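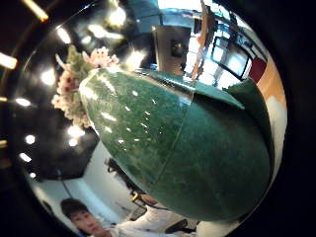 図7.1 光沢のある緑色の曲面。左奥に淡いピンクの花

第7章 仮設膜構造の柱脚と定着

執筆:アンドリ・シュタイナー、ロレナ・レイバ

本章の学習目標
・仮設膜構造の柱脚に生じる三種類の反力を区別し、それぞれの支配的な荷重を述べることができる。
・打込み杭、ねじ込み杭、コンクリートウェイトの適用条件を地盤と工程の面から比較できる。
・速度圧と風力係数から柱脚の引抜力を算定し、必要ウェイト重量を求めることができる。
・引抜試験の計画を立て、結果を設計に反映できる。

前提とする知識
第3章(フレームの骨組解析)、第5章(膜材の張力管理)の内容を前提とする。速度圧の算定については第4章を参照すること。地盤工学の初歩を学んでいない読者は、付録Cの土質分類表に先に目を通しておくとよい。

7.1 柱脚が設計を支配する理由

恒久建築の基礎設計では、通常、鉛直下向きの荷重が出発点となる。自重と積載荷重を地盤へ伝えることが基礎の第一の役割であり、引抜きの検討は塔状の建物や軽量屋根などの場合に加わる。仮設膜構造ではこの順序が逆転する。アルミニウム合金のフレームとポリエステル基布の膜材からなる上屋は、床面積当たりの自重がきわめて小さく、強風時には屋根面の吸上げ力が自重を容易に上回る。柱脚は建物を支える部位であると同時に、建物を地面に留める部位である。

この性質は、規模が大きくなっても緩和されない。スパンを拡大すれば自重は増すが、風を受ける面積も同じ割合で増す。さらに、スパンの拡大に伴って軒高を上げることが多く、水平力も大きくなる。倉庫や生産ラインの仮設棟のように、設置期間が数か月から数年に及ぶ用途では、短期の催事用テントよりも強い風に遭遇する確率が高まり、定着の余裕度に対する要求も厳しくなる。

仮設膜構造の損傷の多くは、フレーム部材の降伏よりも先に接合部または定着部で始まる。定着が一か所で失われると、その柱脚が負担していた力は隣接する柱脚へ移り、移った先の定着が連鎖的に限界に達する。したがって柱脚の設計では、個々の耐力に加えて、一か所が失われた後の挙動も確認しておく必要がある。この問題は7.6節で扱う。

7.2 柱脚に生じる反力

柱脚に生じる反力は、鉛直反力、水平反力、曲げモーメントの三つに分けられる。ピン柱脚とみなせる場合には曲げモーメントを零とする。市販のフレームシステムの多くは、ベースプレートにピンで柱を差し込む形式であり、桁行直交方向についてはピン柱脚として扱ってよい。桁行方向は、ブレースを配置した区画の柱脚に力が集中するため、別に検討する。

(1)鉛直反力
上向きと下向きの両方を求める。下向きの最大値は、積雪荷重または吊り荷重が作用するときに生じることが多い。上向きの最大値は、屋根面に負圧が作用し、かつ室内が正圧となるときに生じる。大型の搬入扉を開放したまま強風を受けると室内圧が上昇し、屋根面の正味の吸上げ力が増す。扉の開閉条件は設計図書に明記し、使用者へ引き渡す運用手順書にも同じ条件を記載する。

(2)水平反力
風上側の壁面に作用する正圧と、風下側の壁面に作用する負圧の合計が主な成分である。山形フレームでは、鉛直下向き荷重によって柱脚が外側へ開こうとするスラストも生じる。スラストと風による水平力は、柱脚の位置によって同じ向きに重なる場合と打ち消し合う場合がある。打ち消し合う組合せだけを取り出して検討することがないよう注意する。

(3)転倒モーメントによる鉛直反力の変動
フレーム全体に作用する水平力は、柱脚面まわりに転倒モーメントを生じる。このモーメントは左右の柱脚の鉛直反力の差として現れ、風上側では引抜力が増加する。スパンに対して軒高が低いフレームではその影響は小さいが、無視してよいかどうかは計算によって判断する。

7.3 定着方法の分類

仮設膜構造で用いられる定着方法は、地盤の抵抗を利用するものと、載荷した重量を利用するものに大別される。

7.3.1 打込み杭
鋼製の丸棒または鋼管を、ベースプレートの孔を通して地盤に打ち込む。施工が速く、撤去も容易である。引抜抵抗は杭周面の摩擦に依存するため、緩い砂質土や降雨後の粘性土では耐力が大きく低下する。杭を複数本配置するときは、杭どうしの間隔が狭いと抵抗範囲が重なり、一本当たりの耐力を本数倍した値は得られない。傾斜させて打ち込む場合には、力の向きとの関係を施工図に示す。

舗装面に打ち込むときは、舗装の厚さを耐力に算入しない。舗装と路床の間に空隙がある例は珍しくなく、舗装の拘束効果は撤去と再設置を繰り返すうちに失われる。

7.3.2 ねじ込み杭
先端または全長に羽根を備えた鋼管杭を回転貫入する。羽根の上部の土塊が抵抗するため、同じ長さの打込み杭に比べて大きな引抜耐力が期待できる。貫入時のトルクを記録することで、地盤の硬さの変化を柱脚ごとに把握できる点も有用である。れきの多い地盤や埋設物のある敷地には適さない。

7.3.3 あと施工アンカー
既設のコンクリート床版に穿孔して固定する。床版の厚さ、配筋、強度が確認できる場合に限って採用する。アンカー自体の耐力に余裕があっても、床版が薄ければ床版の浮上がりや曲げ破壊が先行する。撤去後の孔の補修方法についても、土地所有者と事前に合意しておく。

7.3.4 コンクリートウェイト
地盤への貫入が許されない敷地で用いる。引抜きにはウェイトの自重で、水平力には底面の摩擦で抵抗する。重量物の運搬と揚重が必要であり、輸送計画が全体工程を左右することも多い。柱脚とウェイトの連結が緩い場合、フレームが動いた後に初めてウェイトが効くことになるため、連結金物の遊びを図面で指定する。

7.3.5 併用
一つの柱脚にウェイトと杭を併用する設計も見られるが、両者の耐力を単純に加算してはならない。杭が抵抗を発揮するまでの変位と、ウェイトの摩擦が発揮されるまでの変位は異なる。変位の適合を確認できないときは、いずれか一方の耐力だけで検討を満足させる。 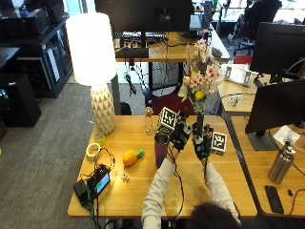 図7.2 センサー付き手袋をはめた両手で支えた花瓶と造花

7.4 地盤条件の把握

仮設であることを理由に地盤調査を省略する例があるが、定着を地盤に依存する以上、最低限の調査は欠かせない。調査の範囲は設置期間、規模、敷地の履歴に応じて決める。少なくとも次の項目を確認する。

・表層の土質と、盛土の有無およびその施工時期
・地下水位とその季節変動
・給排水管、電力ケーブル、通信ケーブルなどの埋設位置
・舗装の構成と路盤の厚さ
・敷地の勾配と表面排水の方向

埋設物については、図面の照合に加えて現地での探査を行う。図面に記載された位置と実際の位置が一致しないことは多い。杭の位置をフレームの割付けより先に確定できれば、埋設物を避けるための後からの変更を減らすことができる。

粘性土の地盤では、設置時の耐力と数か月後の耐力が一致するとは限らない。乾燥による収縮で杭周面に隙間が生じ、次の降雨でその隙間に水が入ると、周面摩擦は著しく低下する。長期の設置では、点検の際に杭頭の隙間を観察し、必要に応じて再試験を行う。

7.5 引抜力とウェイト重量の算定例

クレクステッドの工場敷地に計画された仮設倉庫を例に、算定の手順を示す。スパン20 m、桁行100 m、床面積2,000 m²、軒高4 mの山形フレームで、フレーム間隔は5 mである。フレームは両妻面を含めて21構面、このうち中間フレームは19構面となる。ここでは中間フレームを対象とし、柱脚はピンと仮定する。

手順1 荷重の設定
設計用速度圧qを556 N/m²とする。屋根面の正味の風力係数は室内圧を含めて上向き0.6、壁面は風上側と風下側の合計で1.2とする。自重は床面積当たり91 N/m²とする。引抜きの検討では自重が抵抗側に働くため、0.9を乗じて低減する。屋根面の風力は一様とし、その水平成分は無視する。

手順2 屋根面の吸上げ力
中間フレーム1構面の負担面積は20 × 5 = 100 m²である。
吸上げ力 = 556 × 0.6 × 100 = 33,360 N = 33.36 kN

手順3 自重による抵抗
自重 = 91 × 100 × 0.9 = 8,190 N = 8.19 kN
正味の上向き力 = 33.36 − 8.19 = 25.17 kN
柱脚1か所当たり = 25.17 ÷ 2 = 12.59 kN

手順4 水平力と転倒の影響
水平力 = 556 × 1.2 × 5 × 4 = 13,344 N = 13.34 kN
作用高さを軒高の半分の2 mとすると、転倒モーメントは13.34 × 2 = 26.68 kN·mである。これをスパン20 mで除して、風上側柱脚の引抜力の増分1.33 kNを得る。
風上側柱脚の引抜力 T = 12.59 + 1.33 = 13.92 kN
水平力は左右の柱脚に等分されるものとし、H = 6.67 kNとする。

手順5 引抜きに対する必要重量
安全率を1.5とする。
W1 = 1.5 × 13.92 = 20.88 kN

手順6 滑動に対する必要重量
底面の摩擦係数を0.4、滑動の安全率を1.5とすると、(W − T) × 0.4 ≧ 1.5 × Hを満たす必要がある。
W2 = 13.92 + 1.5 × 6.67 ÷ 0.4 = 38.93 kN

手順7 判定
W2がW1を上回るため、必要重量は滑動で決まる。コンクリートの単位体積重量を23 kN/m³とすると、柱脚1か所当たりの必要体積は1.69 m³となる。

この例では、滑動に必要な重量が引抜きに必要な重量の2倍近くに達した。引抜きだけを検討してウェイトを選定すると、水平方向の耐力が大幅に不足する。摩擦係数は底面と路面の組合せ、水膜や砂の介在によって変化するので、実測値がない場合には低めの値を採る。なお、上の計算は桁行直交方向の風だけを対象としている。妻面に風を受ける場合とブレース区画の柱脚については、章末問題7.4で検討する。

7.6 連鎖的な定着喪失

一つの柱脚の定着が失われたとき、上屋がどのように力を再配分するかは、棟方向の部材と膜材の剛性に依存する。母屋材が連続しており接合部が引張力を伝達できる場合、隣接フレームへの力の移行は比較的緩やかに進む。母屋材がフレームごとに差込みで止まっている形式では、差込み部が抜け出し、膜材だけが力を伝えることになる。

コストゥラの資材置場における事例では、隅の柱脚で杭が浮き上がり、次の突風で隣接する柱脚の定着が失われた。調査を担当したブペンドラ・ガルグは、浮上がりを生じた杭の周囲だけ表面排水が集中していたことを報告している。設計計算における地盤定数は敷地全体で一つの値が用いられており、排水条件の差は反映されていなかった。柱脚ごとの条件の違いを設計段階で拾い上げる方法については、8.2節のゾーン分けの手法を参照されたい。

7.7 引抜試験

杭による定着では、現地での引抜試験を原則とする。試験は本設置と同じ杭、同じ貫入長、同じ施工機械で行う。載荷は段階的に行い、各段階で荷重を保持して杭頭変位を測定する。変位が収束しない段階に達したら、その一つ前の段階の荷重を限界値とみなす。

試験位置は、敷地のうち条件が最も不利と予想される箇所を含めて選ぶ。モヒト・ジャイスワルが用いた記録様式を付録Dに示す。様式には荷重と変位のほか、前日までの降雨の有無、地表面の状態、貫入に要した時間を記入する欄がある。試験に用いた杭は、原則として本設置に転用しない。

用語
引抜力:柱脚に作用する上向きの鉛直力。本書では記号Tで表す。
負担面積:一つのフレームまたは柱脚が荷重を受け持つ範囲の面積。
滑動:ウェイトまたは基礎が底面に沿って水平に移動すること。
スラスト:鉛直荷重によって山形フレームの柱脚に生じる水平力。

章末問題(抄)
7.1 7.5節の例で摩擦係数を0.5とした場合の必要重量を求め、支配的な条件が変わるかどうかを述べよ。
7.2 同じ例でフレーム間隔を4 mに変更したとき、柱脚1か所当たりの引抜力はどのように変化するか。
7.3 舗装の厚さを打込み杭の耐力に算入しない理由を二つ挙げよ。
7.4 妻面に風を受ける場合について、ブレース区画の柱脚に生じる反力を算定せよ。風力係数は第4章の表を用いること。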